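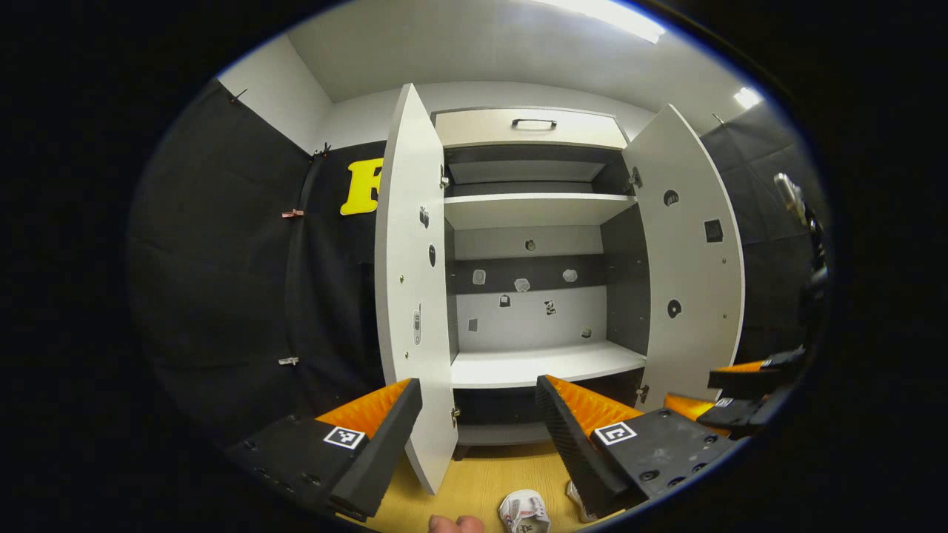 White two-door cabinet with the doors open and the drawer above closed.

Notes on Closing Out a Rental

June 25, 2025

Readers of this blog have written to ask how I handled the end of my lease at Rivside, and in particular how the deposit was settled. The following account is offered as general information. It reflects one tenancy in one building and should not be taken as legal advice.

The lease required 66 days of written notice. I had assumed the usual two months would be enough and discovered the difference only when I read the document a second time. Tenants are advised to locate the notice clause before speaking to anyone about a moving date. My notice was sent by certified mail to the management company, Penner, and a copy was placed in the office drop box on the same afternoon. Penner acknowledged the mailed copy. The drop box copy was never mentioned.

The condition report completed at move-in proved to be the most useful paper in my possession. It had been filled out in November, in poor light, and several entries were too brief to be of much help. "Kitchen fair" does not settle a question about a scratch. Where an entry was vague, I relied on the dated emails I had sent during the first week of the tenancy. I would encourage any new tenant to send such emails, even for matters that appear minor at the time.

Cleaning was completed over three evenings. The lease referred to "broom clean condition," while the move-out letter listed ovens, window tracks, the inside of all cabinets and drawers, and the bathroom exhaust cover. The two documents did not agree, and I followed the longer one. I obtained a quotation from Skakaline for a full apartment cleaning at $588, which I declined. The carpet in the bedroom was a separate matter. The letter called for professional treatment with a receipt, and this was done for $110.

Nail holes were the subject of some correspondence. Penner's policy permits small holes from picture hanging and charges for anything larger. No measurement is given. I filled all of them with ordinary spackle and did not repaint, as the lease prohibits painting by tenants. This was accepted.

The walk-through lasted around 20 minutes. I asked to be present, which the lease allows but does not offer. A signed copy of the inspection sheet was requested before the keys were surrendered, and it was provided after a short delay at the office copier. The mailbox key must be returned along with the door keys. Mine was in a coat pocket in a packed box, and a second trip was necessary.

The deposit was returned by check, less $76 for a replacement blind in the living room. I considered disputing the charge. The blind had been listed as "worn" at move-in, but it was certainly in worse condition at the end, and I let the matter rest.

Utilities were transferred without difficulty. Internet service through Kisura required the return of the modem in person, and the receipt for that return should be kept until the final statement arrives. Mine is still in the folder with the lease.

A separate entry on forwarding mail and changing the address on a vehicle registration will be posted when time permits.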